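Workshop > Notebooks > Server room
Filed under: Maintenance log

Saturday, July 21, 2018

Came in for the Plullo cooling work. Aurelio had the intake filters out before I got here. Both were gray with lint and went in the trash. New ones are from Vornton, slightly thicker, and they need a push at the lower corner to seat.

Room temperature log from February onward is in the blue binder. Noelia wants it typed up. The hot spot is still the back row, same as last summer, and moving the floor tiles did nothing for it. Emiliano thinks the return duct is undersized. I think the damper is stuck half shut. Will check with Begoñe, who has the drawings.

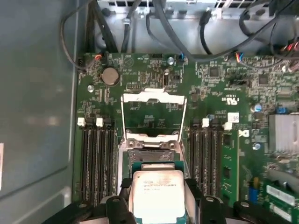

Xeon over the open socket, retention frame up.

Condensate pump: replaced the float switch, ran it for 15 minutes, no alarm. Old switch is in the scrap bin. The drain line has a low spot behind rack 5 and wants another bracket. Part number 1305 in the Beltrán catalog, order 2.

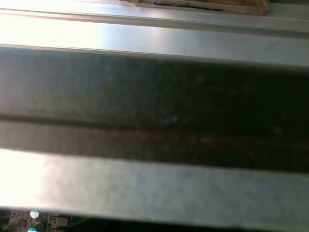
Close view, dark gray band with bright metal above it.

Left to do: damper, bracket, label the breaker for the second fan. Nerea has the key to the roof hatch until Tuesday.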